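Rernemetti hub: standby draw way above the spec sheet?

brornach_bob
September 16, 2025
Put a plug-in meter on my Rernemetti hub last night. Spec sheet says 2 watts at idle. Mine sits at 3 and never budges, lights off, speaker muted, nothing paired except a door sensor. I know, one whole watt, call the papers. But they printed the number on the box in a larger font than the product name, so I feel entitled to it.

wattsleft
Which meter? The cheap ones are guessing below 5 watts. Mine once told me an unplugged extension cord was using power.

brornach_bob
A Curnmont. Not cheap, or at least it wasn't priced like it.

Sakda Rungrueang
Go into Settings, Network, and look for "keep radio awake." It came in switched on with the last firmware. Turn it off and the hub drops to the advertised figure after a few minutes. The price is that the first voice command of the morning takes long enough that you'll say it again, louder, and then it does the thing twice.

I run mine from the kitchen as a tea timer and not much else, so I can live with the lag.
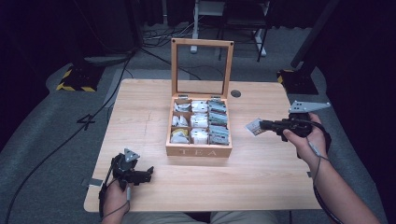

The tea box, lid up.

wattsleft
Lovely box. Still think it's the meter.

rampersad_refugee
I disagree with Sakda on the radio setting. I turned it off and the hub lost two of my bulbs every night until I turned it back on. I came over from a Rampersad bridge to get away from exactly that. If a device needs its radio awake to work, then that's the idle figure and they should print that one.

Sakda Rungrueang
Are the bulbs on the far side of the house? Mine are all within one room, so maybe I'm getting off easy.

rampersad_refugee
Garage. And before anyone suggests it, I'm not moving the garage.

brornach_bob
OK, switched it off. Meter says 2 now. Door sensor still reports, and the hub ignored me completely at breakfast, so everything matches the advice so far.

wattsleft
Try it with a different meter.

brornach_bob
I'm not buying a second meter to check the first one over a watt.

wattsleft
I own 3.

rampersad_refugee
Of course you do. Bob, post again in October once it's had a few weeks. My bulbs were fine for the first couple of days too.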